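CAN IT DO THE CHORE YET – talk notes, Sat 20 July

Slot is short so no long intro. Name, day job (parts room at Huladis, before that the laundry floor at Esposito), then straight in.

Open with the dish rack question. Ask the room: who has a machine at home that does a whole chore? Hands will go up for the dishwasher. Then ask who loads it. Who scrapes the plates. Who puts the forks back in the drawer. Pause. Let them grumble.

Point – most of what we call a chore is picking things up and putting them someplace else. The washing part got solved a long time ago. The picking up part didn't.

Vacuum story. Keep it short!! Mine at home does 9 rooms out of 10 on a good day if you count the way my kids count. Eats shoelaces. Point is I tidy the floor so it can clean the floor. That is a chore too, a new one.

Shop floor next. People figure factories have this licked. Some do, for one part, same way up, same spot, all day long. Then the part changes and a guy with a wrench spends the afternoon. At Helley we had a feeder that ran washers perfect and could not be talked into running wingnuts. We ended up with a stool and a person on the stool.

So what is hard. Not going to do the math, wrong crowd and wrong speaker.

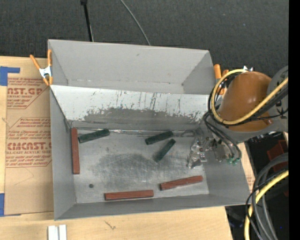 Bin picking is the test I would use if I had to pick just one. Everybody in the room has done it – reach in the junk drawer, come out with the battery. You don't look twice. Now do it with one hand in an oven mitt. Red-brown blocks and dark green ones, all at different angles, one of them right up along the side wall, and that one is the one I'd put money on for trouble. Where do the fingers go? Wall on one side. Either you get the tips down in the gap or you nudge the thing out first, and a nudge is a whole second job. Same deal with two parts lying close together. And look at the metal under them, all scuffed and scratched, shiny in places. Murder for a camera if the light is wrong. A bin in a real shop looks like that or worse, so good, test it there.

(If anybody asks what speed – don't guess. Say it depends on the part.)

Numbers slide, say slow. 99 out of a hundred sounds great. Then do the sum for a shift. If you pick a part every 8 seconds and miss one in a hundred, that's a miss every 13 minutes or so, and each one somebody has to walk over. Fine if they're standing there already. Not fine if the pitch was that they get to go home.

Kamarul Hutapea had the line on this back in April, ask him if I can use it: don't tell me how often it works, tell me who gets the phone call. Use that if he says OK.

What I think works now, go quick:
- one kind of part, hard, not floppy, in a bin with decent light
- moving full totes from A to B
- floors, with the cords picked up

Not yet, in my opinion:
- laundry. Towels maybe. Fitted sheets no way
- a sink with somebody else's dinner in it
- mixed returns like we get from Koltudmont, where its a box with a hose and a manual and a bag of screws in it

Maybe, ask me again in 2 years – loading a dishwasher in a kitchen it has never seen. I go back and forth on this. Syahrul Entili thinks sooner. He may be in the room, be nice.

What to tell people who want to buy. Bring your own parts to the demo. The ugly ones. Throw them in, dont place them. Then ask for the last one out of the bin, cause the first ones are easy, theres lots to choose from. Last one in the corner is the one that stops the line. Ask to watch it miss and see what it does after.

Water. Questions. If nobody has one ask about the forks again.

Comments

partsgal: Was there for this. The bit about asking for the last one out of the bin, I used it on a salesman the week after and he changed the subject.

Dale R: Towels are not solved either. Come see our towels.

K. Hutapea: You can use the line.

stoolguy: I think I was the person on the stool. Wingnuts were fine, it was the split pins that got me.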